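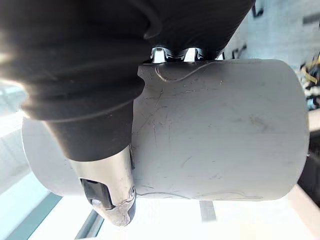 Grinetti, the pipe and rod supplier, will open a permanent offcuts counter at its Gravby yard in June. The counter will sell short lengths of pipe and solid rod left over from the company's cutting service, under the name Idon. Pieces are sold as they come off the shelf. Many carry the kind of fine scratches and scuffs seen on the light gray length in the photograph, and some have a smudge or a darker patch on the surface. The ends are cut flat before a piece goes on sale, so it can be measured and put to use without another trip to the saw.

Grinetti has cut pipe and rod to order at Gravby for many years. Customers usually ask for set lengths, and what is left at the end of a full length is often too short for the next order. Until last year these pieces were kept in bins behind the cutting shop and sent out for recycling when the bins were full.

The company ran a trial sale of the leftovers over one winter. In that time it sold 1,684 pieces. Of those, 1,208 went to people who had not bought from Grinetti before, most of them home owners, gardeners and small repair shops. The results of the trial led to the decision to give the offcuts their own counter.

Idon will open with 2,000 pieces in stock. They will be sorted first by outside diameter and then by length, with pipe and rod on separate shelving. Each piece will have a paper label giving the diameter, the length, the material and, for pipe, the wall thickness. Where the material can't be confirmed, the piece will not be sold.

Prices are set by length and diameter. Surface marks are already allowed for in the price, and pieces will not be marked down further for scratches. Anything with a crack, a flat spot or a chipped end is taken out during sorting and still goes to recycling.

Offcut pipe sold at the counter is not for drinking water, gas or any pressurized line. Customers who need pipe for those jobs should order new stock from the main sales desk, which will keep its present hours. Typical uses reported during the trial were sleeves, spacers, rollers, plant supports, tool holders and short runs of garden drainage.

The counter will be in the former packing room on the street side of the yard and will have its own door. Customers will no longer need to sign in at the gate to buy offcuts. There will be a measuring bench near the entrance, and staff can make up to two extra cuts per piece at no charge. Larger cutting jobs will be passed to the cutting shop and priced in the usual way.

Sign up for our newsletter
Enter your email address
Subscribe

Fan, the shelving firm that fitted out the main warehouse, is supplying the racks for the new room. The racks have sloped trays, with the labeled end of each piece facing the aisle. Installation is under way and will be finished before opening.

Orders cannot be placed online. Stock changes every day and the company does not plan to list single pieces on its website. Customers looking for a certain diameter can call the Gravby yard in the morning, after 9 a.m., and staff will check the shelves. Pieces can be held until closing time on the same day.

Schools and community workshops may ask for mixed boxes of short pieces. These are packed by weight, and the contents can't be chosen. Requests should be made in writing to the Gravby yard and collected by the school or workshop.

About Grinetti

Grinetti supplies pipe, solid rod and fittings to the building and repair trades. The company offers cutting to length at its Gravby yard, with collection or local delivery.

Press contact: Grinetti press desk, Gravby yard

Home | Products | Cutting service | News | Contact

Search this site... Go

This site uses cookies to remember your settings. Accept | Manage choices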